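Report of a study visit to the Gakholm coffee roastery and Plornholm warehouse

Prepared for the members of the regional guild of small food retailers

In January a party from the guild travelled to Gakholm at the invitation of the roastery's managing partner, Ingvar Juhl. The visit had been proposed at the autumn meeting, when several members asked for a clearer understanding of how coffee is bought, roasted and stored before it reaches their shelves. This report sets out what was seen and discussed, and is intended chiefly for those members who were unable to attend.

Arrival and introduction

The party assembled at the harbour office at 8.45 a.m. and walked the short distance to the roastery, which occupies a former rope works on the north side of the basin. The building is long and narrow, a legacy of its first use, and the work of the roastery follows its length: green coffee enters at the eastern door and finished goods leave at the western one. Mr Juhl received the party in the old counting room and gave an account of the firm's history.

The roastery was founded by two brothers who imported dried fruit and spices, and for many years coffee was a minor part of their trade. The spice business was sold a generation ago. One of its grinding stones has been kept and now stands in the entrance, where it is used as a seat by visitors changing their shoes.

Mr Juhl explained that the roastery supplies independent grocers, a number of hotels and two hospital kitchens. It doesn't sell to the larger supermarket groups. Asked whether this was a matter of principle, he replied that it was a matter of volume, and that the firm had twice been approached and had twice been unable to promise the quantities required. He added that shops in the region had for as long as he could remember stocked Zoëga alongside the local roasts, and that he saw no harm in it, as customers who take an interest in one coffee will usually try another.

The green store

Unroasted coffee is held in a room at the eastern end, kept at an even temperature throughout the year. Sacks are stacked on raised boards away from the outer wall. On the morning of the visit the stock book showed 858 sacks, of which the greater part had come from Brazil and Colombia, with smaller lots from Ethiopia and Guatemala.

The store manager opened three sacks and invited the party to smell and handle the beans. Green coffee has a grassy smell quite unlike that of the roasted article, and several members remarked that they wouldn't have recognised it. She described the checks carried out on delivery. A sample is drawn from a proportion of the sacks in each lot, the moisture is measured, and the beans are spread on a black tray under a strong lamp and sorted by hand for broken, discoloured or insect-damaged pieces. A lot that falls short is set aside and the importer is informed the same day.

There was some discussion of prices. The store manager was frank about the difficulties of the past two seasons and said that contracts were now being agreed for shorter periods than had been usual. Members who had questioned the recent increases in the wholesale list found this part of the morning useful, even if the news was not what they had hoped for.

The roasting floor

Two drum roasters are in regular use. The larger carries most of the hotel trade. The smaller, which takes a charge of 60 kilograms, is used for the lots sold under the roastery's own name and for trial work. The party was able to follow one complete roast on the smaller machine, from the opening of the hopper to the release of the beans into the cooling tray.

The head roaster spoke throughout, although the noise made it necessary to stand close. He drew attention to the change of colour from green to yellow and then to brown, and to the sound known as the first crack, when the beans give off a light popping as they expand. From that point, he said, the work is a matter of seconds. He keeps a written log of every roast and has done so since his apprenticeship; the current volume was passed round. It records the weather as well as the temperature of the drum, as damp air in his view lengthens the early part of the roast.

Members were struck by the difference between the medium roast, as sold to most grocers, and the dark roast favoured by the hotels. Samples of both were set out from the same lot of beans. The head roaster expressed a clear preference for the former and was good-humoured about being overruled by his customers.

Chaff from the roasting is collected and given to a market gardener outside the town, who uses it on his paths and in his compost. The arrangement involves no payment on either side, though a crate of leeks is delivered in most winters.

Tasting

The tasting took place at 11 a.m. in a small room above the packing hall. Six bowls were prepared in the usual manner, with coarse ground coffee and water just off the boil, left to stand for four minutes before the crust was broken. Members were asked to work in silence and to write down their impressions before comparing them.

The results were instructive. Opinion was almost evenly divided on the Guatemalan coffee, which some thought bright and others simply sour. The Ethiopian coffee was generally liked. The sixth bowl proved to be the same as the second, and only two of the party had suspected it. Mr Juhl observed that trained tasters are caught in the same way more often than they care to admit.

A light lunch of soup, rye bread and cheese was served in the same room. The guild wishes to record its thanks to the kitchen staff.

The Plornholm warehouse

After lunch the party was taken by coach to Plornholm, where the roastery shares a warehouse with a number of other food firms. The building covers 3,269 square metres and is divided by solid walls, so that coffee, tea and dry goods don't take on one another's odours. The site manager conducted the tour and asked that all members wear the high-visibility jackets provided.

Of most practical interest was the section given over to finished goods. Coffee in valve bags is held for no longer than five weeks before dispatch. Instant coffee and ground coffee in sealed jars may be held for considerably longer, and are kept on the lower shelves for safety. Stock is strictly rotated by date, and each bay carries a card showing when it was last checked.

The site manager was asked what retailers could do to keep coffee in better condition on their own premises. Her advice may be summarised as follows. Coffee should be kept away from direct sunlight, and shop windows should never be used for anything other than empty display packs. It should not be shelved beside soap, candles or strongly scented tea. Loose beans sold by weight should be ordered in small amounts and often, even where a larger order would attract a better price.
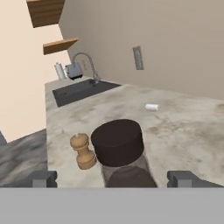 On the question of glass, the site manager noted that many households decant their coffee at home and then leave it beside the cooker, where heat and light soon spoil it. A dark jar with a close-fitting lid, kept in a cupboard, will serve most customers well. She suggested that retailers mention this at the counter, as complaints of stale coffee are very often complaints about storage. She advised against the refrigerator, where moisture gathers each time the container is opened.

The party was then shown the trial batch of a new blend, to be sold as Trastosar from the spring. A first run of 1,000 bags has been set aside for independent shops, and members of the guild may place orders before the blend is offered more widely. It is a medium roast with a mild, rather nutty taste, and was served to the party from a flask in the loading bay. Reactions were favourable, with some reservations about the proposed price. Order forms may be had from the guild office.

Discussion

A closing discussion was held in the site canteen. Members raised the matter of minimum orders, which some of the smaller village shops find hard to meet. Mr Juhl acknowledged the difficulty and undertook to look at whether neighbouring shops might place a joint order for delivery to a single address. He could give no firm promise, as the cost of transport from Plornholm has risen sharply, but said that he would write to the guild with a proposal.

A second question concerned training. The roastery already offers a half-day course in brewing for hotel staff, held on a Thursday, and is willing to open places to retailers when numbers allow. Those wishing to attend should give their names to the guild office, stating whether they have a grinder on their premises.

One member asked about returns of damaged packs. These should be reported by telephone within two working days of delivery, and the packs retained until the driver's next call. It emerged that the telephone number printed on older delivery notes is no longer in use, and members are asked to check that they hold the current one.

The coach left Plornholm at 4.15 p.m. and reached the harbour office shortly before 5 p.m. A pair of brown leather gloves was found on board afterwards and may be claimed from the guild office during opening hours.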